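Sekport 3279 Probe Thermometer: Review After a Winter of Use

I bought the Sekport 3279 in November to replace an older probe thermometer from Dernby that had started reading low. The Dernby had one probe and a dial. The Sekport has two probes, a backlit screen and a base that stands up or sticks to metal. I paid full price for it and have used it most weeks for roasts, bread, candy and stock.

What comes in the box

The base unit, two probes on 42-inch cables, a pot clip, batteries and a folded instruction sheet. There is no case. The probes are the same length and shape, and the only way to tell them apart is a colored sleeve near the plug. The sleeves slide, so push them all the way up against the plug before you start or you will mix up your readings.

The instruction sheet is printed small. Most of it covers changing from Fahrenheit to Celsius and setting the alarm. It doesn't cover calibration, which I had to look up on the Sekport site.

Setup

Put the batteries in, plug in a probe, and it starts reading. Setting an alarm takes longer to learn. There are 6 buttons and two of them change what they do depending on which probe is selected. Press the probe button first, then the alarm button, then the arrows. If you press the alarm button first you set the kitchen timer instead. I did this a lot in the first week.

The base has a magnet strong enough to hold on the side of my fridge. On a range hood it slid a little when the cables pulled on it, so I now stand it on the counter away from the burners. 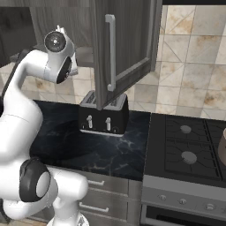 Can the probes stay in the oven for the whole roast?
They can. The cables are rated for normal roasting heat, but Sekport says to keep them out from under the broiler and away from open flame. The base unit stays outside the oven.

The cables are thin enough that the oven door closes on them without a visible gap. I run mine out at the top corner of the door, where the gasket is softest. After several months the braiding has darkened a bit but has not frayed.

Accuracy

I tested both probes in ice water and in boiling water. In ice water they agreed with each other and read correctly. In boiling water the second probe read one degree higher than the first. You can correct this by holding down the two arrow buttons until the screen blinks, and the correction was still there after I changed the batteries.

Speed is average. The reading settles in a few seconds in liquid and takes longer in a thick piece of meat. If you want a quick check on a thin pork chop, an instant-read pen will serve you better. I still keep a cheap Mangundap pen in the drawer for that.

On the stovetop

This is where I expected trouble. The pot clip is a bent piece of steel with a loop for the probe, and on thin-walled pans it holds well. On a heavy enameled pot the jaw barely opens wide enough, and I had to bend it with pliers. Once bent, it no longer grips the thin pans as well as it did. A second clip would have fixed this and can't cost much.

For candy, the clip keeps the tip off the bottom of the pan if you set it right. Check before you turn on the heat. A tip that touches the metal will read too high, and you will pull the sugar early and end up with something soft. The alarm is loud enough to hear from the next room, and it keeps going until you press a button.

On the back burners the cable is long enough to reach a base standing well off to the side. Run it around the back of the pot and keep it clear of any burner that is on.

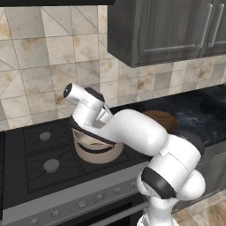
Pot on the right rear of the stovetop.

Stock is the job I use it for most now. I set the alarm for just under a boil and go do something else. With the old Dernby I had to keep walking back to look at the dial.

Cleaning

The probes are not dishwasher safe, and the point where the cable enters the metal should not go under water. I wipe the probe with a soapy cloth and then a wet one. It takes a minute. The base has a rubber rim around the buttons that collects flour, and a dry toothbrush gets it out.

I left a probe lying on a wooden board overnight with roast juices on it and it had a brown film by morning. Baking soda took the film off. The board took more work. 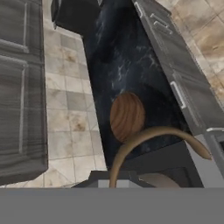
Laurier Penner wrote in after the first version of this review to say that the second probe on an older Sekport quit within a year, and that the plug was to blame: a little moisture had gotten in, and an afternoon in a warm, dry spot brought it back. I haven't had this happen, but I now dry the plugs before I put the probes away.

Compared with the Primcombe

I borrowed a Primcombe two-probe model for a weekend. Its screen is easier to read from an angle and its buttons make more sense. Its cables are shorter, though, and the base has no magnet. It also shuts itself off if no button is pressed for a while — a real problem on a long roast. The Sekport stays on until you turn it off.

Good: accurate once corrected, long cables, loud alarm, stays on.
Bad: confusing alarm buttons, stiff pot clip, sliding color sleeves, no case.

I would buy it again for roasts and stock. If you mostly cook thin cuts in a skillet, get a pen thermometer. Replacement probes are sold singly on the Sekport site, and they ship without the colored sleeve, so save the old one.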